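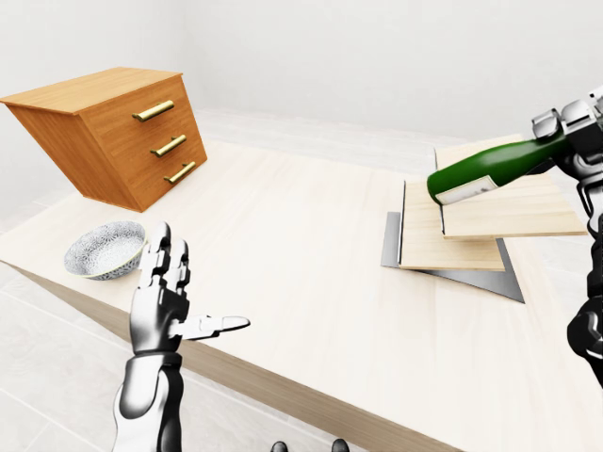

Discard timing when a replacement effect and a forced trigger share a window

Posted in: Tresmont card game, rules help

Our group is stuck on the interaction between Salt Ledger (card 129) and the Brivenis Harbor location. Harbor has a forced trigger: after you discard a card from hand, take 1 damage. Salt Ledger reads: "If you would discard a card, you may place it under Salt Ledger instead. Limit 3 cards."

I was playing the Dultia smuggler deck and had two cards under the Ledger already. An enemy attack told me to discard two cards. I put the first under the Ledger and discarded the second. One player says I take 2 damage because the attack still caused two discards. I say 1. Does it matter that both cards leave my hand at the same time?

saltmarsh_deck

You take 1 damage.

Salt Ledger is a replacement effect. "Would" and "instead" are the words to look for. The first card was never discarded, so the Harbor has nothing to trigger on. The second was discarded normally and triggers it once.

On the simultaneous part: when an effect discards several cards, you apply replacements to each card separately before any of them move. With two under the Ledger, you had room for one more, and you chose which. After that the remaining card goes to the pile and the forced trigger resolves. Your choice has to be made before the discard — you can't drop both, look at the damage, and then move one back.

If the attack had been a cost on one of your own cards ("discard two cards: draw three"), the answer changes. A replaced cost is not a paid cost in this game, so you couldn't use the Ledger and still draw.

tidewater_rules

I'd just run Lantern Debt (162) over the Ledger. Costs one less and you don't have to argue with anybody. The Ledger fills up by round two in that deck anyway.

grubnik

Lantern Debt doesn't help here, it only works on cards discarded from play. Harbor checks your hand.

One addition to the answer above: if Salt Ledger itself leaves play, the cards under it go to your discard pile, but they aren't coming from your hand, so Harbor doesn't trigger for those either. Check which printing you have. The first run of the Salazar expansion left out "from hand" on the Harbor card, and the errata sheet puts it back in.

offturn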